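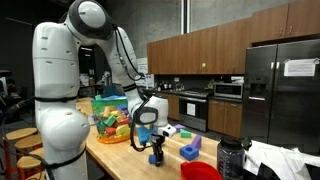

Safe Working Rules for a Shared Robot Arm
Project report, Radoslava Tóth and Norbert Krajčí

1. Purpose

Our task was to write a short set of working rules for students who run pick-and-place sessions with the arm, and to check whether people could follow them. The old rules were 29 pages long. Most students we asked had read the first page.

2. Method

We read the risk assessment from the Grarnum project and sorted its points by who has to act: the operator, the second person, or the lab supervisor. We then tried a draft in November over 261 sessions. Each session had a paper log sheet with space for stops, near misses and comments. The logs cover 2770 grasps.

3. The rules

Before power-on, the operator walks around the table and checks that the cable on the arm is free to move through the full reach.
Drinks and papers stay out of the arm's reach.
The second person holds the stop button and does nothing else.
No hands over the table while the arm is enabled. To move a block, pause the arm first.
New programs run at reduced speed for the first three grasps.
Any contact with a person is logged, even if it did not hurt.

4. Results

The pause rule was broken most often, usually when a block had rolled away and the operator reached for it. Norbert moved the pause control next to the keyboard halfway through the trial, and fewer breaches were logged after that. We did not test this change separately.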